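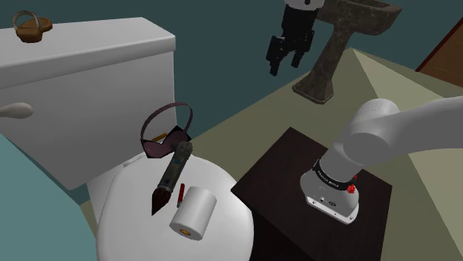

Toilet keeps refilling by itself at night, should I worry?

Posted by Teresa Domański

Hi all! We moved into an older place in Mornwood in August and the upstairs toilet has a habit that's driving me nuts. Every couple of hours it refills for 8 seconds or so of hissing and then goes quiet - no one has touched it. I first noticed at 2 in the morning (of course). The water bill went up 13 dollars too. Do I need a plumber, or can I fix this with a screwdriver and some patience?

Mazurek

Sounds like the flapper. Put a few drops of food coloring in the tank, leave it alone for half an hour, then look in the bowl. If there's color in there, the flapper is leaking. Shut off the valve by the wall, flush, unhook the old one and take it to the store with you so you get the right size. Wipe the seat it sits on while you're in there, mine was all crusty.

batow_dad

had this, paid a guy 300 bucks. don't do that

Kidix

Check the chain before you buy anything. If it's too short it holds the flapper up a hair, and if it's too long it gets stuck underneath. I moved mine over two links and it's been quiet ever since.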